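4.2 Buyer judgments of hand-copied landscapes

We showed 86 buyers a hand-painted copy and a printed canvas of the same landscape. Of these, 65 picked the painted copy when asked which they would hang at home. Most gave the raised paint as their reason, and a few named the color of the sky.

Figure 3. Desktop computer with the side open and memory slots empty.

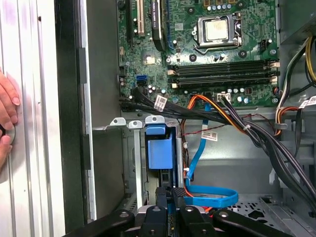 Glenys Yorath objected at the February reading that buyers who can touch a canvas will always favor thick paint, and that the test should be repeated behind glass. We did so with 11 of the same buyers. The preference held but was weaker, and we report it without a significance test.

Price mattered less than we expected. The Bridero studio lists its copies at 193 dollars unframed, and few buyers thought this high. 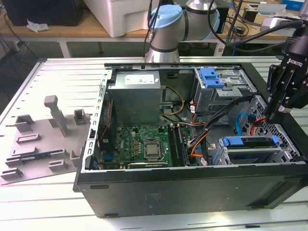 Framing was left out of both rounds. A dark frame can make a printed sky look deeper, and we had no way to correct for that.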